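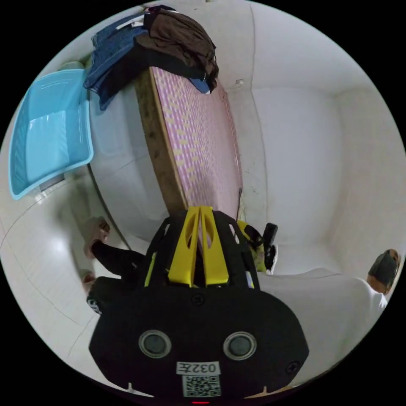 Zutar Mobile & Backend Team

November
by Paloma Escobedo

We moved the Makris booking app off its old backend this month. I wrote most of the migration code and Prys Trevor did the database side, so between us we have a fair number of notes, and I would like to get mine down before they go stale.

Makris rents out meeting rooms and small event spaces. When we took over the project there was a web app for customers, an Android app for front desk staff, and an admin panel that only worked properly in one browser. All three talked to the same API, which had been written by two previous agencies. One of them liked camel case and the other liked underscores, and you could tell from any response which year it came from.

The API had 224 endpoints. We logged every call for four weeks and found that 80 of them got any traffic at all. I went through the rest with the client on two long calls. Most could go. A few turned out to be for things like year-end exports, which would never show up in a four-week log, so I am glad we asked.

We decided against rewriting everything at once. Prys put a thin proxy called Pinent in front of the old API, and we moved endpoints behind it one group at a time. Search first, then room details, then accounts. Bookings and payments went last. Each group ran against both backends for a few days and Pinent compared the responses and wrote down any differences.

The differences took up most of my time. Half of them were date formats. The old system stored some times in UTC and some in the local time of the building, and the only way to know which was to look at the ID. Bookings below a certain number were local. I wrote a conversion script, ran it on a copy, and checked the results against the printed calendars the front desk had kept. Two buildings were off by an hour in the spring, so the script got a special case. It is ugly and has a comment on it.

Payments were easier than I expected. The card provider already had decent idempotency keys, and the old code just wasn't sending them. We had a list of 400 refunds from the past couple of years that were marked as pending and had in fact gone through. Prys fixed those with one query after the client's accountant signed off on the list.

The Android app was the slow part. Staff tablets don't update themselves at Makris – somebody has to go to each building and do it by hand – so we had to keep the old response shapes alive for the old app versions. Pinent handles that too. It reads the version header and reshapes the JSON on the way out. I would like to delete that code by spring, but I said the same thing about a similar layer on the Ado project and it is still running.

For load testing we simulated 1000 users searching at once, well above anything Makris sees on a normal morning. Search held up fine. The account page did not, and the cause was a missing index on the invoices table. Adding it took a minute. Finding it took an afternoon, mostly spent looking at the wrong service.

We switched the last group over at 6 in the morning, before the front desks opened. There was one problem. Confirmation emails went out with the building name blank, and we fixed that before 8.

Still on my list:

Remove the old admin login.
Move the image uploads, which still go to the old server.
Write down how the version header works, so Prys isn't the only one who knows.
Ask the client again about the year-end exports.

I'll write up the response comparison part separately, with some of the code, once I've cleaned out the client's field names.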